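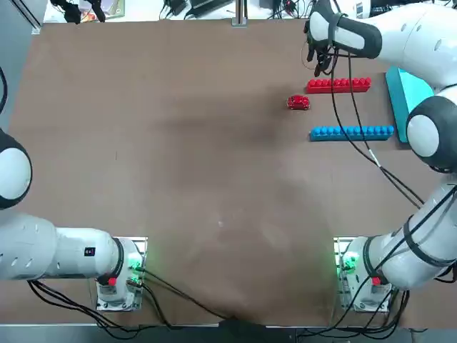 # Findutia: joint statements after official visits

Findutia is a collection of joint statements that governments publish after a state visit or a working visit. We collect the English text, split it into paragraphs, and mark what each paragraph promises, repeats or avoids. The work started as a small side project at the Willau reading group and is now kept by Hina Naqvi.

Last update: Jul 17, 2023

## What is inside

- `statements.csv` has one row per statement, 840 rows in total
- `paragraphs.csv` has the 2,000 paragraphs which were coded by hand
- `codebook.md` explains the eight codes, with borderline cases
- `changes.txt` is a log of corrections, newest on top

Not every statement has coded paragraphs. If `coded` is 0, then only the date, the two governments, the level of the visit and the source link are filled in.

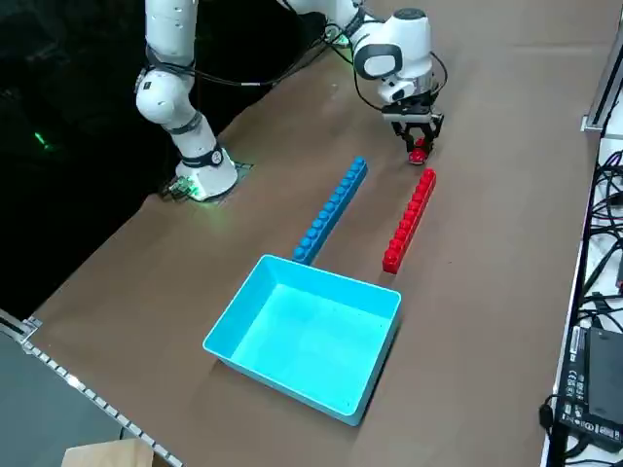
## How the coding was done

Four coders worked in pairs. Each paragraph was read by both members of a pair, who did not see each other's marks until the batch was closed. When they disagreed, the paragraph went to the Estberg meeting and was decided there. Both original marks are kept in `coder_a` and `coder_b`, so you can calculate agreement in the way you prefer.

The most difficult code is `repeat`. Many statements "reaffirm" a position, but the wording is a little weaker than the year before — for example, "firmly supports" becomes "supports". We mark this as `repeat` and put 1 in the column `softened`. The comparison is always with the last statement between the same two governments, also when it is many years old.

## Known problems

1. Some governments publish only in their own language. Where we used an unofficial translation, `translation` is `u`. Please do not use these rows for studies of exact wording.
2. A visit without any statement is not in the data. The absence of a statement can be important, but we have no reliable list of such visits.
3. Old links break. We store the text, but the link may lead to nothing.

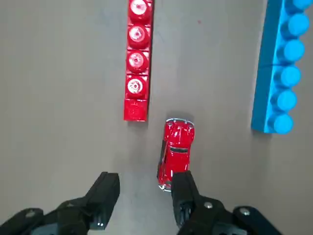

## Names of governments

We use short English names, and a government keeps its name after an election or a change of leader. The column `leader` is free text and the spelling is not uniform. The script `butt_match.py` (from the Butt branch) joins the most common variants, but please check the result by eye.

## Corrections

Open an issue with the statement ID and a link to the source. Corrections are read once a month. The next larger release is planned for October, and it will add statements from regional summits in a separate file. 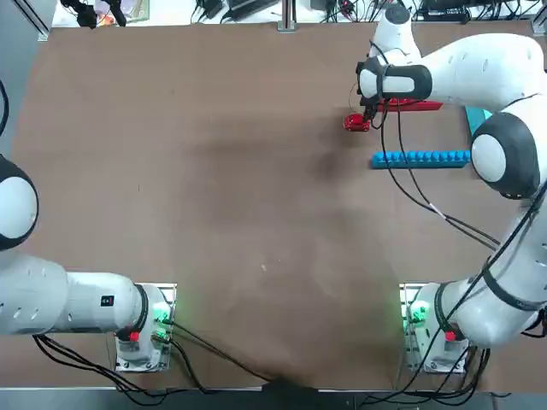
Please keep the statement IDs when you share a subset — they do not change between releases, while the row order does.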